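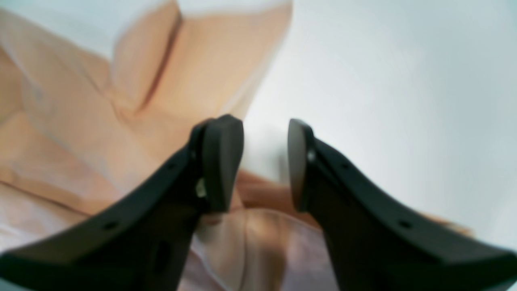 Peach and beige fabric, loosely bunched.

How to Fold a Large Piece of Soft Fabric So It Stays Flat on the Shelf
By Agnese Vasiliauskas

Large pieces of fabric are harder to fold than clothes. A shirt has seams and sleeves that tell you where the folds go. A throw, a bedspread or a length of curtain material has only its four corners, and if you lose track of one of them the whole thing comes out crooked. The method on this page works for anything up to 200 by 300 cm. I use it for bed covers, tablecloths and the cotton lengths I keep for sewing.

What you need

A clean, flat surface, such as a bed or a big table. The surface does not have to be as large as the fabric, but it should hold at least half of it. You also need a shelf or a drawer where the folded piece will go. Measure the depth of the shelf before you start and write it down.

Step 1. Find the corners

Pick up the bunched fabric by any edge and run the edge through your fingers until you reach a corner. Lay that corner at the top left of the bed. Follow the short edge to the next corner and lay it at the top right. Let the rest fall toward you. Do not pull from the middle of the pile, or thin fabric will twist.

Step 2. Smooth it out

Use the flat of your hand and work from the center to the sides. Small ripples can stay. Deep folds should go now, as they turn into hard creases after a few weeks under other things. If the fabric has been in a basket for a long time, shake it out by the two top corners first.

Step 3. Fold lengthwise

Bring the left long edge over to the right long edge and match the corners. A piece 200 cm wide is now 100 cm wide. Smooth it again. Fold lengthwise a second time if your shelf is narrow. For most closets I do fold twice.

Step 4. Fold toward the center

Take the bottom end and fold it up to the middle. Take the top end and fold it down to meet it. Leave a gap two fingers wide between the two ends. Then close the piece along that gap like a book. Both raw ends are now inside and only smooth folds show on the outside.

Step 5. Put it away

Place it with the closed fold facing out. Heavy pieces go at the bottom of the stack. I keep no more than five in one stack, and anything above that goes on the next shelf.

Notes on different fabrics

Fleece is thick and springs back, so press each fold with your forearm before making the next one. Satin slides. Lay a cotton sheet under it and it will hold still. Linen creases whatever you do, and I roll mine on a cardboard tube. My neighbor Tiziana Ferraro rolls her velvet the same way, with the pile facing out.

Fabric that will be stored through the winter should be fully dry. I do my own closet in December and refold everything along different lines from the year before, which keeps one crease from wearing through.
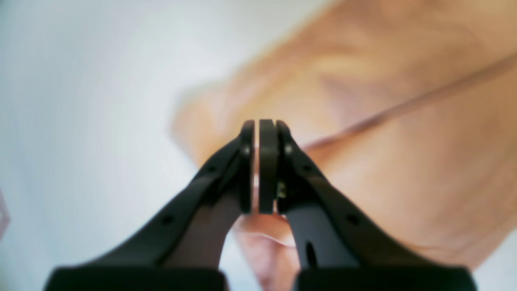
Can I fold a large piece by myself if I don't have a bed or table big enough?
Use a clean floor, or hang the fabric over a door with the two long edges matching. Do the lengthwise fold there, lift it off by the middle, and finish the last folds on any chair or countertop.

Page last updated Nov 30, 2021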